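Subject: Re: [stimcombe-singers] Altos and the lost page 27

On Wednesday Maeve Noonan wrote:
> Does anyone still have the old Sawatzky arrangement with the
> pencil breath marks? My copy stops at page 27 and I've been
> humming through the last verse since July. Also, are we
> keeping the slow ending? I can't hold that note at my age.
>
> Maeve

Dear Maeve, and dear everyone,

I'm so glad you asked, because I've been humming through that verse too and assumed it was only me! My own copy is complete but somebody (a tenor, I think, from the handwriting) went over the breath marks in ballpoint, and they don't agree with what we sang last year. I'll scan pages 27 to 30 tonight after supper and send them to the list.

Paper copies will be in the cabinet, which is where I'd like all the spare music to live from now on – please put things back when you're done with them.

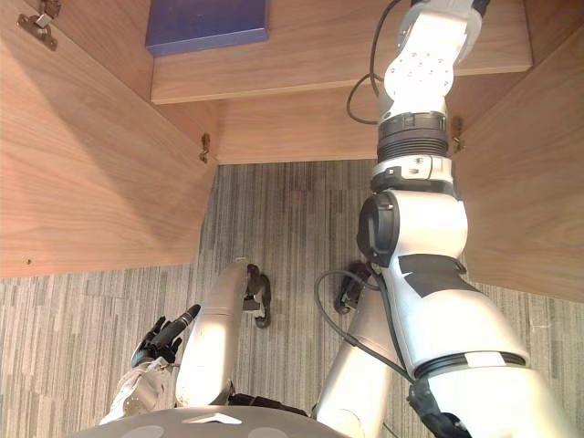
The cabinet, blue box on the shelf

Now, the slow ending. I know half of you love it and I do understand why, it sounded lovely in the church at Brekadum. But we had 90 people listening there and a good echo to lean on, and the hall is going to be set out for 200 with carpet on the floor. My feeling is that we should take it a little faster and let the basses carry the last two bars.
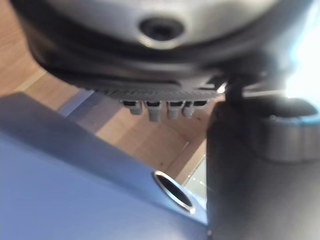 If the altos want to stagger their breathing instead, I'm happy to try it both ways next week and let our ears decide. Maeve, you and I can pair up, and whoever runs out first gives the other a nudge.

One more thing before I let you go. The second verse is dragging again, mostly at "over the water," where we all seem to stop and admire the view. Please have a look at it at home, even just speaking the words in rhythm while the kettle boils. And bring a pencil!

Warmly,
Ostap Hrytsenko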